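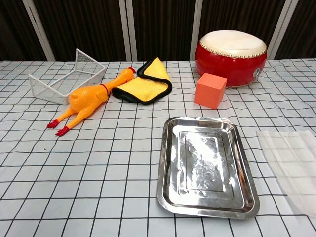

# Chapter 6: Sorting and Storing Household Goods

Most homes hold a mixture of things that have little to do with one another. A cleaning cloth ends up beside a toy, and a storage basket sits out on the table with nothing in it because no one has decided what it is for. On the opening page of this chapter, a white wire-mesh basket shares a gridded tablecloth with a rubber chicken and a folded yellow towel edged in black. Each calls for different care, and each should have its own place when the table is cleared.

This chapter deals with the work between cleaning a room and putting it back in order. Chapter 5 covered surfaces and floors. Here the subject is the goods themselves: how to group them, what to store them in, and how to label the result so that another member of the household can find things.

## What you will learn

By the end of the chapter you should be able to:

- group household items by use, material and how often they are needed
- choose between open, mesh and closed containers
- fold and store microfibre cloths correctly
- clean rubber and soft plastic toys before storage
- write a storage plan for one cupboard or shelf

## Key terms

**Category:** a group of items kept together. Categories may be based on use (cleaning), on material (textiles) or on the person who uses them.

**Open storage:** shelves, trays and baskets without lids. Contents can be seen and reached quickly, but they collect dust.

**Home position:** the place an item is returned to after use.

## 6.1 Starting with a clear surface

Sorting is easiest on a table at waist height. Spread a cloth over it first if the top scratches easily. A cloth printed with a grid is handy, as the lines help you set things out in rows and judge whether a tray will fit the shelf you have in mind. Remember that a wrinkled cloth will throw the measurement out. Check the final size with a tape.

Empty one shelf or drawer at a time. Students often empty the whole cupboard, run out of room and put everything back where it was. In the practical at the end of this chapter you will work on a single shelf 70 cm wide, using the Workmont shelving unit in the classroom or a similar one at home.

Handle each item once and place it with others of its kind. Anything that fits no category goes to one side until the rest is done.

## 6.2 Mesh baskets

A shallow mesh basket lets air move around its contents and shows what is inside. It suits folded cloths, toys and packets. It is a poor choice for pens, screws and other small or narrow items, which catch in the mesh or slip through it. Line the basket with card if you must use it for these.

Wash mesh in warm soapy water with a soft brush and dry it fully before refilling.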